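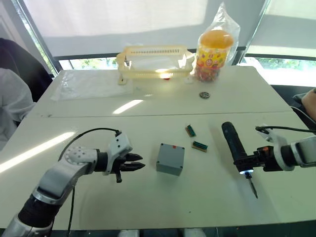
How often should the planner compute a new path when the arm is already moving? Only when something it depends on has changed by more than the controller can absorb, and for our screwdriving task this is much less often than I believed when I started.

I want to write down how I came to this, because I spent most of September on it and I changed my opinion two times.

The task is simple to say. The right arm has the power screwdriver, the left arm has a gripper with two fingers, and between them is a small gray project box with screw holes at the corners. The software must bring the bit over a hole, go down along the axis of the screw, and keep the other arm out of the way. I work on the part between perception and the joint controllers. Saron Seyoum works on perception, and Callum Semple wrote the low-level control before I joined, so when something shakes, we three look at each other first.

Our planner is called Zeltum. It was made for pick and place, where you plan one time, close the gripper, plan again, and open it. In my first version I let Zeltum run in a loop. Every time perception published a new pose of the box, I threw away the rest of the trajectory and asked for a new one. It seemed to me the most modern way to do it. The world is changing, so the plan should change too.

The result was an arm that looked nervous. Over the box it made small movements left and right, and the tip of the bit drew a little flower in the air. I thought the controller gains were too high, and I wrote Callum a rather long message about it. He answered with one plot and no words. In the plot the controller followed its reference very well. It was the reference that was making the flower.

So I looked at the pose estimates. The box was not moving, of course, but the estimate was moving a little from one message to the next, like every estimate does. For picking up a cube you would never notice. With a long tool it is different, because a small rotation at the wrist becomes a visible distance at the bit. And the planner has randomness inside. Two almost equal goals can give two paths that approach from different sides, and I was joining the beginning of one to the beginning of another, again and again.

My second opinion was then the opposite one: plan once and never touch it. I froze the pose before the approach and executed everything open loop until contact. The movement became beautiful. Bradley Ackroyd, who has the desk nearest the window and does not like noise, said it was the first time he could work next to it. But if the left arm touched the box while steadying it, the right arm continued to the place where the hole had been before, with full confidence. I stopped it by hand more than once, and I did not enjoy this.

What we have now is between the two, and it has three pieces.

The first piece is a filter on the pose, but with a memory of what it has promised. The planner receives a "committed" pose, and the filter compares each new estimate with it. Small differences do not go to the planner at all. They go to the controller as an offset on the tool frame, limited in size and in speed. When the difference stays above the threshold for several messages in sequence, the commitment is broken and Zeltum is called again.

The second piece is where a new plan is allowed to start. I used to start it from the measured joint state, and this was a mistake I should have known from the university. The measured state is always a bit behind the command, so each replan pulled the arm back before it went forward. Now the new plan starts from a point in the future of the old trajectory, with its velocity included, and if planning is not finished when we arrive there, the arm slows down along the old path and waits.

The third piece is seeding. When Zeltum must plan again, it receives the old path as a first guess. This was Evaristo Xolalpa's suggestion, and he had to say it twice, because the first time I was busy explaining to him why my filter was the important part. With the seed, the new path nearly always stays on the same side as the old one.

To compare the versions I wrote a replay tool, and we call it Evix. It takes a recorded run and feeds the poses with the original timestamps into any version of the planner, without the hardware. On one long recording, the first version asked Zeltum for a plan 2000 times. The current version asked 49 times, and 4 of these I still can't explain. I suspect the timestamps when the machine is under load, but I have not proved it, so please don't quote me on this.

There are things which are not good yet. The threshold is a number that I tuned with my own eyes, for this tool and this box. It should come from the tool length and the noise of the estimate, and it doesn't. The cable on the gripper is also not in the collision model — we only keep some distance and hope — and with both arms near the box this distance costs us a lot of reachable space. Brenda Tunstall has an idea to model it as a chain of capsules that follow the wrist. I am a bit afraid of the computation time, but I promised her to try it in Evix before I complain.

If you have a similar problem, my advice is to plot the reference before you touch any gain. I lost many evenings by not doing it. And log the reason for each replan as text, in the same file as the trajectory, so that you can read it at seven in the evening when your head is already closed.

Next I will write about the moment of contact, when the bit finds the screw and position control is suddenly the wrong idea. I have only half of the code for this, and Callum has already sent me another plot.

4 comments
2 shares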